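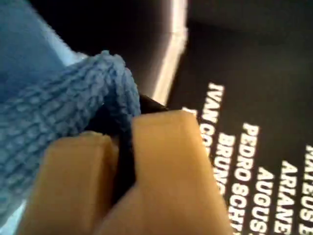

The Clestham site asked in August whether knitted items would be sorted apart from woven ones, and whether blue and white pieces could share a bin. Both questions are answered under Sorting.

## Progress Report: Household Textile Reuse, Varnton

October 7, 2018
Prepared for the Jevmont Fund

### Intake

The project received 2,159 items during the reporting period. Sweaters, throws and other knitted goods made up 900 of these. Intake at Clestham opened later than planned - the shelving was delivered in August - and the site is now receiving on the same schedule as Varnton.

### Sorting

Knitted items are now sorted apart from woven ones at both sites. Ribbed and looped knits are folded flat and are not hung, as hanging stretches the shoulders. Colors may share a bin until washing, when whites are removed.

Each piece is checked along the folds for pulled loops before it is graded. Items needing repair go to the Cirillo workroom, which can accept up to 300 per month.

### Outstanding matters

- Seven storage racks remain on order for Varnton.
- The grading sheet does not yet have a line for blankets with mixed fibers.
- Repair costs from Cirillo will be reported separately with the next budget statement.

No change to the approved budget is requested at this time.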